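# Leave the tempo markings alone

The Joratcombe edition of the Lasenow preludes went on sale in September with a revised set of metronome markings. All 24 pieces now carry an editorial figure in square brackets, and in most cases it is slower than the one printed in the first edition. The publisher, Nandico, describes the change as a correction. I think it is a mistake, and one that will affect how the set is taught in conservatories for a generation.

The case for revision rests on the composer's metronome, which the editors believe ran fast. The evidence is a single letter complaining of the mechanism. It doesn't say by how much the device was out, or in which direction. From this the preface derives a uniform reduction and applies it to pieces written over 2 decades, during which the composer moved house repeatedly and almost certainly replaced the instrument.

Consider the eleventh prelude. The first edition gives 167 to the quarter note, an odd figure that falls between the graduations of a standard pendulum metronome. Someone either interpolated it by ear or calculated it from a timed performance. If it was calculated, the accuracy of the metronome is irrelevant and the reduction has no basis. The preface doesn't raise the question.

There is also the matter of the piano. The Greco recording, made on a restored instrument with a shallow key dip and leather hammers, takes the eleventh at the printed speed without strain. The repeated notes speak clearly and the bass decays before it can blur the harmony. On a modern concert grand the same passage is heavy going at that tempo, and I suspect the editors have mistaken a difference in action weight for an error in the source. A player can make that adjustment in the practice room, given the original number and some knowledge of the instrument it was meant for.

My objection would be smaller if the old figures had been kept on the page. They have been moved to the critical notes at the back, which in the student printing run to 40 pages of small type. Very few second-year pianists will go looking. They will learn the bracketed speed, examiners will come to expect it, and the brackets themselves will drop out of the next cheap reprint.

Nandico could fix this at modest cost by setting both figures above the first bar, with the source's number first and the editors' in brackets beside it.

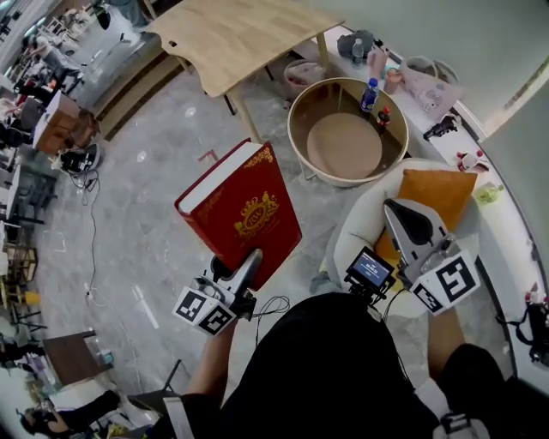 The same treatment should extend to the pedal markings, where the edition has also been free with its brackets, particularly in the slow preludes of the second book.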